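Clundix opens parts and manuals counter for older hay balers and tractors

FOR IMMEDIATE RELEASE
2/6/26

SESTOMHOLM - Clundix, the farm equipment parts dealer, has opened a walk-in counter for owners of older balers, mowers and tractors. New parts, used parts, printed manuals. Open now, no appointment needed.

The counter is in the front half of the Stakitz building, next to the feed store. Parking in back, enough room to turn a pickup with a trailer. Please don't block the loading door.

Until now Clundix sold older parts by mail only. Customers kept asking for a place to bring the broken piece in and set it next to the new one. Fair enough. Part numbers get painted over, plates fall off, and a machine that has had three owners often has somebody else's knotter on it.

What's at the counter

Knotter parts, needles, twine discs, pickup teeth, shear bolts, belts and roller chain for small square and round balers. Sickle sections and guards. Filters, seals and gaskets for most common tractors. Bearings by size if you know the size, by measuring if you don't, we have calipers.

Used parts are cleaned and tagged before they go on the shelf. Tag shows the machine it came off of, if known. Used parts carry a 14 day return, new parts 21 days, both with the receipt. Electrical parts are not returnable once installed. Same for opened gasket sets.

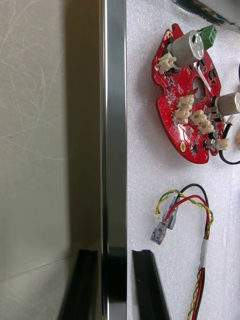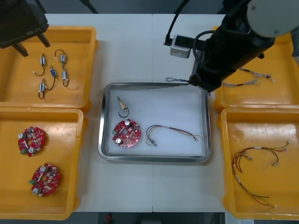

Manuals

The manuals shelf is the part we get the most calls on. Operators manuals, parts books, shop manuals, a few dealer sales folders. Originals where we have them. Some have grease on the cover and pencil notes in the margin, priced accordingly. Reprints are marked as reprints, inside the front cover and on the price sticker.

Customers can look through any manual at the counter before buying. No photographing whole books please. If you only need one torque spec or a belt routing, just ask and somebody will look it up, no charge.

Clundix also buys manuals. Clean out the attic, clean out the shop, bring the box in. We'll go thru it with you and make an offer on the spot for what we can use. Missing covers are OK. Missing pages, tell us. Mouse damage, leave it outside first.

Bawa order service

Parts not on the shelf can be ordered thru Bawa, the Clundix parts search. Give the make, model and serial number, or bring the old part. Bawa checks the Clundix stock plus 19 salvage yards that send us their lists. Most answers come back in about 4 working days. There is no fee to search. A deposit is due when the part is ordered, and it comes back to you if the yard can't ship.

Heavy items such as axles, flywheels and gearboxes are pick up only for now. Freight may be added later in the year, pricing not settled yet.

Before haying season

Customers are encouraged to order wear parts early. Twine discs and pickup teeth run short by June every year and the yards get slow on answering once everyone is in the field. Same goes for round baler belts, which are cut and laced to order.

Standing accounts from the mail order side work at the counter too. Bring the acount number or the phone number it's under. Cash, check and cards accepted. Farm names on the invoice, just say so before it prints.

About Clundix

Clundix sells new and used parts, manuals and decals for older farm equipment, by mail and now at the Sestomholm counter. The mail order side stays open, same catalog and same prices as before.

Press and customer questions: ask at the parts counter, Stakitz building, Sestomholm.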